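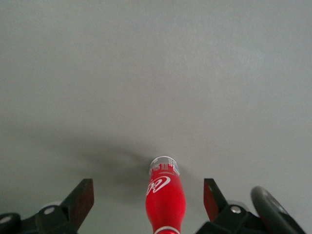 Subject: Re: [shelf-and-case] Red Coke bottles, neck print, and the Cledusex question

I've read Elisa's message twice now and I keep getting stuck in the same places, so I'm going to answer it in pieces. Most of it is quoted below for anyone who deletes as fast as I do.

> From: Elisa Fiore
> I've finished moving the red Coca-Cola bottles
> into the new Boretti cabinet and I'm thrilled with
> how they look. A few things I learned that may
> help others.
>
> First, the cleaning. I gave all of them a rub with
> Cledusex, the paste in the flat tin, and the red
> came up like new. Two of them had gone dull on the
> shoulder and I really think the paste brought the
> color back. The tin says it feeds the surface.

Feeds it what? I don't doubt the bottles look better. Anything you wipe with a soft cloth for ten minutes will look better, and if you leave a thin coat of something waxy behind it will look better again until the wax picks up dust. What I don't believe is that a paste put color back into anything. If the red on the shoulder was worn or faded, it still is, and now there's a film over it that you'll have to get off some day.

I have tried Cledusex myself, on a serving tray. It came up beautifully. There was also pink on the rag, and I have been wary of the tin ever since. Elisa, did you look at your cloth? If it was clean, fine, I'll stop worrying about your bottles. If there was any red on it, then what you have is a shinier bottle with less ink on it.

For what it's worth, my own method is a damp cotton cloth, nothing on it but water, then a dry one. I start at the rim and work down, and I stay off the fine print at the neck entirely. That tiny lettering is the first thing I check when I'm buying and I assume it's the first thing to go when somebody gets enthusiastic.

> Second, light. The cabinet came with a sheet of
> Lellance film for the door and I put it up
> straight away. They say it stops fading
> completely. I did a test with one bottle behind
> the film and one on the kitchen windowsill and
> after two months there was a difference you could
> see from across the room!

I'd expect there was. One bottle was in a cabinet against an inside wall and the other was on a windowsill over a sink. You could have hung a bath towel on the cabinet door and gotten the same result. To find out what the film does you'd need two bottles on the same sill, one with film in front of it and one with plain glass, turned the same way, for the same stretch of time. Even then I'd want them to have started out matched, and I'd want somebody to pick the faded one without being told which was which.

I'm not saying take it down. It's up, it's probably harmless, and it may do some good. But "completely" is a big word, and my worry is that people will read it and put the cabinet in the sunny spot by the patio door that they'd otherwise have known to avoid. Put the cabinet in the hall. Leave the curtain closed when you go away. It costs nothing and it doesn't peel at the corners.

> Third, and I know this is where some of you will
> disagree, I've gone over to showing the bottles
> with the script turned a little to the side so you
> get the curve of the lettering going around. It
> looks so much more natural than lining them up
> face front like a grocery store.

No quarrel with this at all, I was all ready for one. I like to see the white script wrapping away around the body and I think it shows off the shape. The narrow neck and the round shoulder are the whole reason to own the thing. My one reservation is practical. If every bottle on the shelf is turned the same amount the same way, then the same strip of every bottle faces the room, and in five years you may have a row of bottles that are all one red on the left and another red on the right. So turn them now and then. I give mine a bit of a twist when I dust, which means they don't get it very often.

> Does anyone have a view on background? The shelves
> are white and I find the red almost too much
> against it. I was thinking of lining them with the
> gray mat from Orlandini, the matte one. Their
> leaflet says it's neutral and won't mark.

I do have a view. Gray is right. A plain matte gray with a bit of grain to it is about the kindest thing you can put under a glossy red bottle, and you get a nice soft shadow instead of a second bottle reflected upside down in the shelf. White makes the red shout, and it makes that clear, silvery part at the top disappear. On gray you can see the rim.

Where I'd slow down is on buying it from Orlandini. I looked at their shelf mat when I did my own cases and I couldn't find anybody who could tell me what it was made of. The leaflet said neutral. Neutral as in color, or neutral as in it won't react with what's sitting on it? I wrote and asked and got a very friendly reply that said the mat was suitable for all collectibles. That could be printed on a doormat.

My test is cheap and slow. Cut a piece, set something on it you don't care about (a painted jar lid is good), and leave it in a warm closet for the summer. If the lid lifts off without any tug and there's no ring, go ahead. If it sticks even slightly, you've learned it on a jar lid. I ended up using ordinary gray mat board from a framing shop. It isn't as pretty and it shows a dent if you set a bottle down hard, so I replace a piece every so often.

> Last thing. I'm told a set like this is now worth
> 1,111 dollars, which made my husband sit up! It
> was a number from a man at the November swap who
> had seen one go. Should I be insuring them?

This is the part that made me want to write in the first place.

Who was the man, what was in the set, and who paid? I've been going to swaps a long time and I have heard a great many prices from people who had seen one go. It's nearly always one sale, it's nearly always a different lot from the one under discussion, and the number has a way of not including whatever else was in the box. The oddness of 1,111 makes it sound like somebody's top bid on a screen somewhere, and a bid isn't a sale until the money moves. I'd give it no weight whatever. I'd also keep it off the list in future, if I can say that without sounding sour. Once a figure has been posted here it gets repeated back to us by sellers inside of a month.

As for insurance, I'd ask your agent whether the household policy covers a collection as contents and up to what amount, and get the answer in writing. I wouldn't take out anything separate on the strength of the swap. What I would do, and this is a lot duller, is keep a proper record of what you have. Mine is a notebook and a box of index cards, one card to a bottle:

what's on the body, and which way the script runs
the small print at the neck, copied out as far as I can read it, with a dash for every letter I can't
any band or line low on the body
condition of the rim and whatever is closing it
where I got it, and what I paid, including shipping
anything I've done to it, with the month

That last line would be where the Cledusex goes. I mean it kindly. Whoever has these after us ought to know there's something on the surface.

On copying the neck print, use a hand lens and a lamp off to one side, and write down what you can see even when you're sure you know what it must say. I went back over my own cards last winter and found 13 where I had filled in the end of a line from memory, and on 3 of those I'd filled in the wrong thing. I was very sure of them at the time, too.

And one question back to Elisa. You didn't mention whether yours are full or empty. If they're full I'd think about the weight on the Boretti shelves before I thought about anything else in this message. I've only seen that cabinet in the store, but the shelf pins looked slight to me, and the salesman's answer when I asked what a shelf would hold was "oh, plenty." Put a straightedge under the middle of the longest shelf tonight and look at it again in a month. If there's daylight at the ends – move the heavy ones to the bottom.

I'd be glad to be told I'm wrong on any of this, the film especially. If somebody has run it on the same sill with plain glass next to it, please post what you got, including if the answer was nothing.

R.

--
shelf-and-case: display, storage and care of bottles, cans and trays
Please trim quoted text before replying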